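Category: Course notes / Water and local services
21 August 2026
By the module tutor

Unit 4: How a district council pays for a water main

These notes go with the Ovness reading pack. Bring the pack to the session, as the tables are not repeated in full.

Ovness gets its water from two boreholes and the treatment works at Skerkura. The network serves 2,915 properties. The oldest stretch of main, along Karam Road, is cast iron and had 13 bursts last year. The council has to decide whether to go on repairing it or replace the whole length.

Repairs come out of the revenue budget, which is set each year and mostly met from charges. Replacement is capital spending. It can be paid for from reserves, from a grant or by borrowing, and if the council borrows, the repayments then fall on the revenue budget for the life of the loan. Students often mix these up, so check which budget a figure belongs to before you use it. 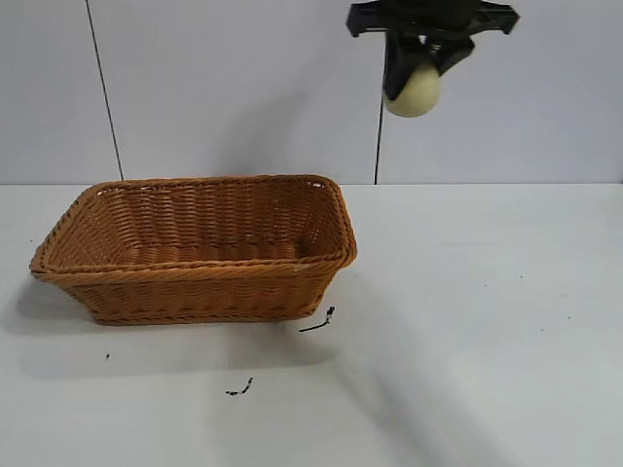
Public consultation comes before the tender. In Ovness the council wrote to every household on the affected streets and had 151 replies, of which 119 supported replacement. A reply is a view from someone who chose to write, and should not be read as a vote. When you summarise replies, sort them by the point made (cost, road closures, water quality) and keep the odd ones too. A sorting category works like the wicker basket in the photograph, with its rim wider than its base: it is easy to make the opening so broad that almost anything goes in. "General concerns" is a category of that sort and should be avoided.

The tender itself was let in two lots. Lot 1 covered the pipework and Lot 2 the road surface. Pruleck bid for both. The officers' report recommended separate awards, and the full council agreed after a short debate on who would be liable if the trench settled.

Terms to know: revenue budget, capital programme, reserves, lot, retention.

For next time: read section 3 of the pack and write one page on whether the Karam Road scheme should be paid for from reserves or by borrowing. State any assumption you make about interest rates.

Shares: 13 | Comments: 0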